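Buying snacks for the office kitchen: speaker notes

Kanwood site managers' afternoon, second slot, 2.30pm. Twenty minutes plus questions.

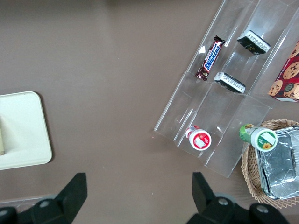 Opening

Say who I am and which sites I look after. I've run the kitchen budget at Brirham for four years and at the Vekero building since January, so most of the examples come from those two.

Ask for hands up: who has a snack budget, and who has one written down? Expect far fewer hands for the second. Don't labour it.

Main point to get across early: snacks are a small cost that causes a large share of the complaints. At Brirham we had 57 messages in one quarter to the facilities inbox with the word "biscuits" in them. The lifts had fewer, and one of the lifts was out for part of that time.

How we used to buy

A weekly order from the nearest supermarket, placed by whoever remembered. Delivery charge every time. Same basket copied over from the week before, so anything people didn't eat built up at the back of the cupboard until it went out of date.

Tell the rice cake story if the room is awake. Skip it if we started late.

The spend went up each quarter and the cupboard was still bare by the middle of the week. That was the part people noticed, and they blamed the budget. The budget was fine. We were buying large amounts of a few things and they all went out on the same morning.

What we changed

First, we split the order in two. Long-life items come monthly from Bajpai, the wholesaler, and fruit comes weekly from the greengrocer near the site. Bajpai has a minimum order of 200 pounds. For a small office that's too much in one go, so Brirham and Vekero now share one and I drive the second half over. If anyone here wants to join in, see me in the break.

Second, stock goes out twice a week, in the morning before nine and again after lunch two days later. The rest stays in a locked cupboard. I was against the lock. I thought it looked mean. No one has mentioned it.

Third, we wrote a short list of what we always carry and left a part of the budget for things that change. People ask for new items on a sheet by the kettle. If something on the sheet gets asked for by more than one person, it goes in the next order. If it's still there at the end of the month, it doesn't come back.

Diets and allergies

Slow down for this section. It's the one people write down.

Keep everything in its original packet so the ingredients can be read. We used to tip things into glass jars because they looked nice on the counter, and then a new starter with a sesame allergy asked what was in them and I couldn't tell her. The jars now hold tea bags.

Nuts go on their own shelf with a label, at the far end from the toaster. Some sites ban them outright. I have no view on which is right for you – ask your own people, and ask again when new ones join.

Have at least one thing that is vegan and one that is gluten-free out at all times. Check halal as well, as gelatine turns up in more sweets than you'd expect. Put these on the "always" list so they don't depend on memory.

Money

Put up the cost slide. Before the change Brirham spent 263 pounds a month. I won't give the new figure for Vekero yet because we haven't had a full year and the Christmas tins will distort it.

Say clearly that the saving at Brirham came from delivery charges and from throwing less away. We didn't move to cheaper brands. We tried it with the crisps and went back.

If someone asks about vending machines: we looked at one, the contract was long and the supplier chose the stock. Happy to share the quote afterwards.

Likely questions

Do people take things home? Yes, a bit. I don't chase it.

Should meetings have their own supply? We keep a separate box for meeting rooms, otherwise one large meeting clears the shelf. The person who books the room signs for the box.

What about healthy eating? Fruit goes at eye level and chocolate lower down. Bananas go first, and pears get left unless they're ripe on arrival, so ask the greengrocer.

Mice? Only once, at Vekero, before my time. Lidded plastic tubs in the store cupboard, and sweep under the units.

Close

Remind them the order sheet and the "always" list are in the shared folder under Kitchens. Ask them to change the site name at the top before they print it – two offices have Brirham's sheet on the wall at the moment.

Tea is next door at quarter past three.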